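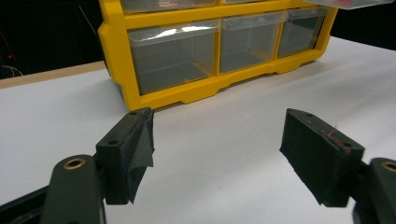

Home What's On Reviews Venues Gear Contact

Review: the Sonono folding theatre seat cushion
By Lyle Lyons, May

The Illbridge Playhouse has 216 seats and I have now been uncomfortable in a fair share of them. The stalls are the worst. They were reupholstered at some point in a shade the program calls claret, and whoever did it appears to have been paid by the amount of stuffing left over. By the second act of anything you are sitting on a board with a tasteful cover.

So I bought a cushion. The Sonono is a folding one, made for theatres, recital halls and those outdoor Shakespeares where the grass is damp and somebody's toddler keeps wandering into the court of Denmark. It cost me 40 dollars at the foyer shop, where it sits between the tea towels and the opera glasses, and I've used it for nine shows over a season. That included one full-length opera, a puppet Macbeth, a brass band and a cabaret evening where the pianist was the only person who'd rehearsed.

The cushion first. It opens out to a square of dense foam in a dark grey cover, with a second panel that flips up behind the small of your back. The foam is good. I am not a small man and I didn't bottom out on it, even during the opera, which had three intervals and needed four. It lifts you by the width of two fingers, enough to see over a modest hairdo but not enough to get you hissed at from the row behind. I was hissed at once, but I'd been unwrapping a mint.

The back panel is another matter. It's held up by two stiff rods and your own body weight, and when you lean forward to see what's happening at the side of the stage it follows you, then stays there. You sit back and find it bunched up around your kidneys. I spent most of the first half of the puppet Macbeth reaching behind myself like a man trying to scratch through a coat. In the end I folded it under and sat on the lot, and that was the best I felt all season, though I did gain another finger of height and lost the goodwill of a lady in row F.

Now the noise. Sonono says on the tag that the closure is silent. It's a strip of hook-and-loop tape as long as my hand, and I can tell you what that sounds like in a hall built for unamplified voice. I opened it during the hush before the overture, when the oboe had just given the A, and the conductor turned around. Open it in the foyer. Better still, open it in the car and carry it in flapping.

Folded, it's the size of a fat hardcover and has a carry handle. The ushers at Illbridge have never minded it. At the Trương, the little black box theatre upstairs on the harbour side, they wanted it in the cloakroom on account of the aisles, which defeats the purpose somewhat. The Trương has benches, too. If ever a venue ought to be handing these out at the door with the program, it's that one. I argued the point politely, lost, and watched a two-hour monologue about a lighthouse on bare timber. The monologue was very good and I remember almost none of it.

I also took it to the big hall in the city, the one that seats 4,000 and sells wine in plastic cups with lids. The seats up there are properly padded and tip up by themselves, and this turns out to be a problem, as the cushion slides down the slope every time you stand to let somebody past. I retrieved it twice from under the seat in front. The second time I came up holding somebody else's scarf.

The cover zips off for washing. Mine has been through once, after the brass band and a choc-top, and it came out the same colour and went back on with only a bit of swearing at the corners. The handle has started to fray at one end. I'd expect better at the price, but I do swing it about when I'm pleased with a show.

For comparison I borrowed my sister's Lirnerix, the inflatable kind. It packs down to nothing and is lighter to carry up to the gods. It also squeaks. Every shift of weight produces a small rude remark, and in a string quartet there is nowhere for such a remark to hide. She swears by hers, but she mostly goes to musicals.

Would I buy the Sonono again? For the Playhouse, yes, and I'd cut the back panel off with the kitchen scissors on the first day. For anywhere with modern seats, leave it at home. If you go twice a year, a folded jumper does most of the same job and you can put it on when the air conditioning starts — at Illbridge this happens shortly after the interval bell, and straight down the back of row J.

Three and a half stars. The half is for the foam.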